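Iltton Parish Opens Exhibition of Icons by Žofie Danko

16 April 2026

The Orthodox parish in Iltton has opened an exhibition of panel icons by the late iconographer Žofie Danko, who worked in the town for most of her adult life and taught many of the painters now serving churches in the region. The exhibition is in the parish hall and is free to the public.

Danko received her early training from Kristýna Šindelář, who instructed her in egg tempera, gilding and the preparation of panels. She later painted the icon screen of the parish church, along with festal icons for several smaller communities. She seldom signed her work, and a number of the panels on display were identified from her account books.

The exhibition was organized by Anežka Pešek, curator of the Kratochvíl Collection, which has lent the largest group of works. Other panels come from private homes and have not been shown before. Among them is an unfinished icon of the Transfiguration, with the underdrawing still exposed on the left side — a rare record of the way Danko built up a composition.

"She taught her students to copy the old models closely before they attempted anything of their own," Pešek said at the opening. "Her notebooks show how long she kept to that rule herself."

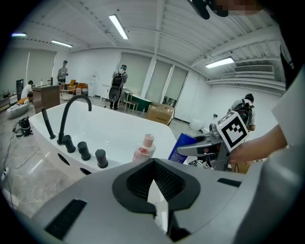 Conservation and Catalog

Conservation of the works began in February under the direction of Eldana Kumsa. Old varnish was removed from the Nativity and the Baptism of Christ, and lifting paint was secured on four other panels. The treatment records will be deposited with the parish library.

A catalog with essays by Pešek and Kumsa has been published by Windeo in an edition of 2,000 copies. It reproduces 98 icons and drawings, including works too fragile to travel, and contains a list of Danko's known students.

Guided tours are available to schools and parish groups by arrangement with Ifeoma Mohammed at the parish office. Visitors are asked to leave large bags at the entrance. Flash photography is not permitted.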